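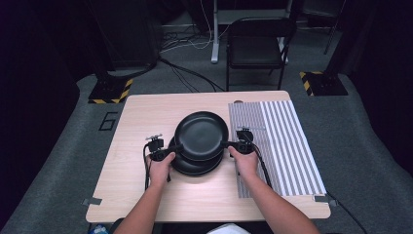 Planning and Purchasing

Section 2. Budgeting for a two-gripper table station

Read this section before you place an order. It covers one Kedudel station: two hand-held grippers used together at one table by one operator. If you plan to run several stations, work out one in full and then go to step 8. Mounting and calibration are in Section 3.

What to decide first

1. Write down the tasks you want to record. Keep to objects you can buy again in the same size. Frying pans, mats and other ordinary kitchen items are a good starting point and cost very little next to the grippers.

2. Check the widest edge the fingers will have to close on. A pan rim is thin and gives no trouble. A thick handle or a deep box wall may need the wide finger set, a separate line on the order form.

3. Measure the floor. Allow for the table, the operator on one side, and a stand on each side behind the table. Stand bases take up more floor than people expect, and the cables between them need a clear path.

Note: If the room has more than one station, number the floor next to each table and use the same numbers on the purchase list.

4. Choose a table. A plain light top is fine. The edge must be open underneath so that small clamps can be fitted at the front.

5. Count fingertip pads as a consumable. Pads that press on a hard rim all day get scuffed. Gruteck supplies them in boxes of 11 pairs. Order one box with the station and a second for the shelf. 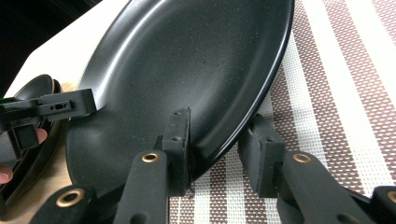
6. Buy every object in duplicate. Two pans of the same model let the operator do stacking and unstacking, and give you a spare if a coating is scratched. Set aside $200 per station for objects. Include at least one mat or cloth, since patterned surfaces are often asked for later and are easy to forget.

Caution: Do not use glass or ceramic items until the operator has finished the practice tasks in Section 5. Replacement objects are not covered by the service plan.

Cables and stands

7. Order cables by the route, and not by the straight distance. Measure from the gripper at full reach, down the side of the table, across the floor to the stand. Then add slack. A lift with both hands, one gripper on each side of a pan, pulls on both cables at once.
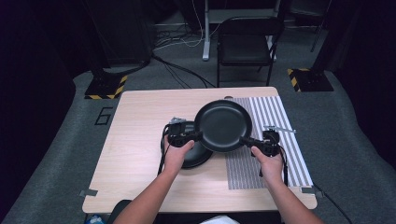
A cable that is too short will tug at the wrist, and the operator will start to work closer to the table edge to make up for it. One that is too long ends up in a heap behind the table. The Tindall cable kit costs $166 and comes in two lengths. Most rooms need one of each.

Caution: Tape down or cover any cable that crosses a walkway.

Totals

8. Add up the figures for one station. Stands, table, cable kit, pads and objects come to $1,375 without the grippers. The grippers are quoted separately, and the quote is held until the end of January. For more stations, multiply everything except the spare pads. One spare box will serve two tables.

9. Send the list to Parkusex with the room drawing attached. Orders without a drawing are put on hold.

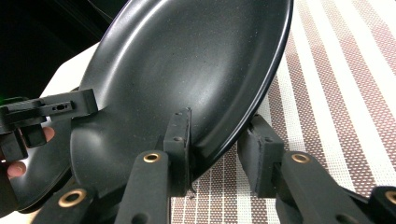
By Lorna Quiambao and Emiliano Ledesma
Revised Aug 20, 2022

Changes in this revision: the cable kit price in step 7 was updated, and the pad box is now listed by pairs. The old part number for pads still works on reorders. Questions about quotes go to Eilidh Strachan at Parkusex. Put the station number in the subject line.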